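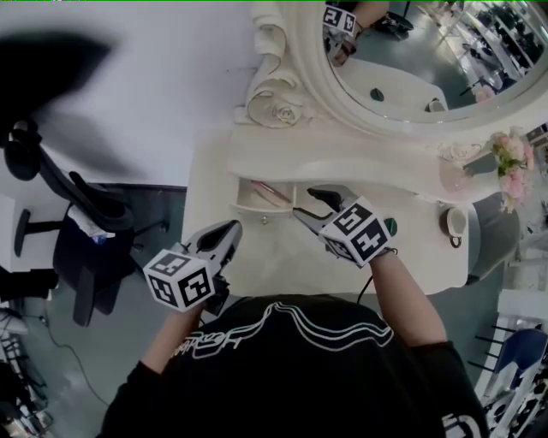
the white vanity table, from above

Painted furniture and humid bathrooms – am I asking for trouble?

gunes_porch
Posted Saturday, August 26, 2023
Hi everybody! Long-time reader, first real question. My aunt passed her vanity table on to me (the white ornate one up top) and I'm so in love with it that I want it in our upstairs bathroom, where I'd get ready every morning. The trouble is that the bathroom has one tiny window and a fan that sounds busy and does very little. My husband thinks the paint will be peeling by February. I think he just doesn't want to carry it up the stairs, bless him. Has anyone kept painted furniture in a steamy room for a few years? Did you seal it first?

skamberg_sal
Oh, what a lovely thing to be given! I've had a painted dresser in my bathroom for 19 years and it's still going strong, so please don't let anybody scare you off. I gave it two coats of clear water-based topcoat before it went in, undersides and backs of the drawers too, and I leave the door open after showers. One drawer sticks in July and I rub a candle stub along the runners.

Alper Saraç
I'm going to disagree a little, and I hope it's taken kindly. Sal's dresser may be in a big airy room. I refinish furniture on weekends, and the pieces that come to me in the worst shape are nearly always from bathrooms. Carved trim is the first place to go, as water sits in the grooves. I'd fix the fan before moving anything, and buy a humidity gauge while you're at it. If it still reads over 50 percent an hour after a shower, I'd put the vanity in the bedroom.

skamberg_sal
Alper, my bathroom is the size of a closet! But I do agree about the fan, and I should have said mine is a good one.

nuvon_nan
Could you stand the feet on little felt or rubber pads? Ours wicked up water from the bath mat and the paint bubbled at the bottom, while the top stayed perfect.

gunes_porch
Thank you all so much, this is such a kind bunch. I've ordered a gauge and asked my brother-in-law to look at the fan next week. Sal, did your clear coat turn yellow at all over the white?

skamberg_sal
Not the water-based one, no. The oil kind did on my mother's shelves, so stay away from that.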